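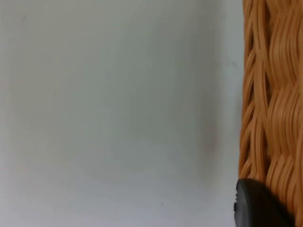 How do you split up jobs fairly once the arm takes over the packing?

Tudur Gough

I've been on the gift basket line at Cinon for years and since September we've had an arm on the end bench, and I need some advice on who should be doing what now. Used to be you'd pick, pack, check and stack, and you'd swap around whenever your back got tired. Now I spend most of my shift on the Stirel screen watching what the gripper sees, and it's a lot of this - one black fingertip down in the corner, a strip of wicker up the side and the rest plain gray. It's not hard work. It's just very different work, and my eyes are shot by lunch.

So there are 21 of us on the floor, and only a few have been shown how to run the thing. Those few (me included) get the screen every day and everybody else gets the lifting and the stacking. The screen people got a small bump in pay too. You can guess how the break room feels! Our lead says it'll even out but hasn't said when or how.

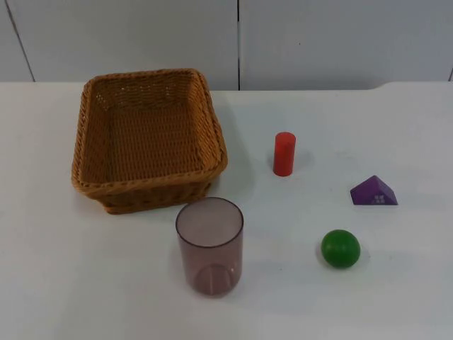 Training is the other half of my problem, because I've been asked to teach the next bunch on Thursday mornings and I've never taught anybody anything. We use a practice table instead of real stock so there's nothing to ruin. I put out the wicker basket, a clear plastic cup and some plain shapes, like the green ball and the purple wedge, and the trainee has to get the shapes into the basket with the controls. Some folks pick it up fast. Others get so nervous with me standing there that they freeze up, and two of them have already told me they'd rather stay on stacking. I don't know if I should push them or leave them be. If they stay on stacking and stacking goes next, then what?

Has anybody been through this and come out with a setup people could live with? We did 668 baskets last week, which management is thrilled about, so I don't think the arm is going anywhere.

Levente Szabó

We went through pretty much the same thing at Pillai, so I'll tell you what worked and what didn't.

First, rotate the screen. Two hours and then you swap, no matter who's best at it. We left it to the "good" people in the beginning and they got headaches and everybody else got mad, exactly like you're describing. Once it was two hours on, two hours off, the pay thing had to be sorted out as well, because you can't pay one person extra for a job the whole crew does. That took a while and some ugly meetings. Get it in writing what the rate is and who gets it before you train one more person.

On the nervous ones - step back from the table. I mean really, go get a coffee. I used to hover and correct every little move and people hated it. Now I show it once, start them with one shape and let them mess up for half an hour. The ball is a bad one to begin with, in my opinion, since it can roll off on you. Give them a block first.

And I wouldn't push the two who said no, but I'd ask them again in a month. One of ours said no three times and now she's the person I go to when the gripper acts up.

Also tell your lead to put the number up on the wall next to the hours people worked. We went up to 1274 one week and it looked great until somebody pointed out how much overtime was in it.

kekier57

get a bigger monitor and turn the brightness down, fixed my eyes. cant help with the pay stuff, ours is a mess too

Tudur Gough

Thanks both. Levente, I'm stealing the two hour thing and I'll bring it up with our lead before the next training morning. Did you guys swap at a set time by the clock, or did you wait until a pallet was done? Ours take forever to finish and I can already hear the arguing.

Levente Szabó

By the clock. Finish the basket you're on and get up.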